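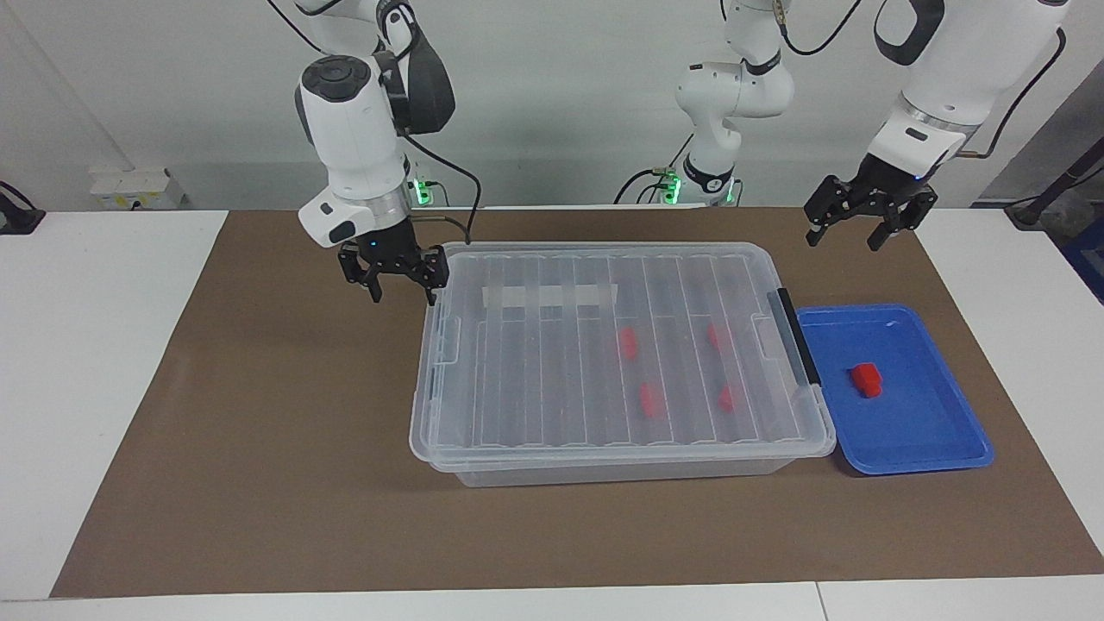
Photo: Rizal Krishnan

Tulcombe patrol boat contract – who signed it off?

saltmarsh_ed
So the minister never saw the Horkitz bid before September. Do we believe that? A 158-page file and it sat in a drawer?

Onuoha_O
I don't. But the opposition had the same file and kept quiet until the by-election.

saltmarsh_ed
Fair, though they weren't the ones spending 700 million.

pelmet
200 of that is maintenance. Read the annex.

Onuoha_O
I did. It says "up to" 200, and Jurkon wrote it. Would you trust the supplier's sums?

pelmet
More than I'd trust a leak – but yes, publish the letters.

saltmarsh_ed
They won't. Jul 6, 2025, you can quote me.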